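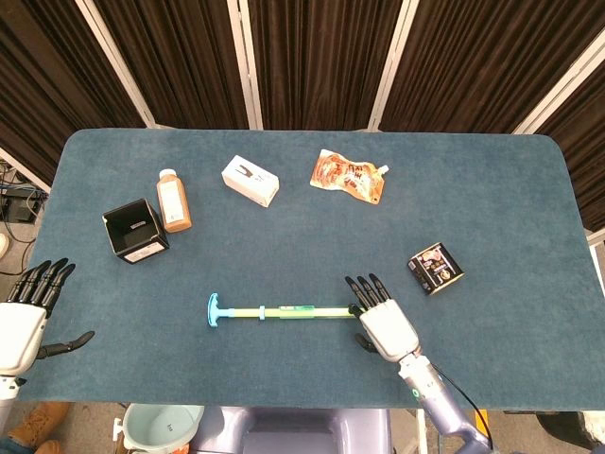

Practicing table pickups before the Fonseca round

Our club has been drilling table pickups since September, and a few newer members asked me to write down how we run a session. So, as of 18 Oct 2024, this is the routine!

1. Load the table. We like a mix of shapes: a bottle, a pouch, a small carton, a tin, an open box and one long awkward thing (ours is a green plastic tool with a blue T-shaped handle, and everybody has a love-hate thing with it). Set a few at an angle. The judges never line things up for you.

2. Park both hands just over the surface with the fingers open. Starting high feels safer, but you burn half your run coming down.

3. Call the object out loud, then go. Each driver gets 12 tries and 200 seconds. If you drop something, leave it where it lands and move on – you can come back to it.

4. Go for long things near the middle. Grab the end and it swings, and then you're chasing it all over the carpet (ask me how I know).

5. Pouches are the sneaky ones. Close slowly and keep the thumb low, well away from the cap.

6. Save your run in the Cukell folder before you swap drivers. Please! We lost a whole evening of runs that way.

We're shooting for 600 saved tries before the round. Next time I'll write up handing an object from one hand to the other, once we've stopped dropping the tin.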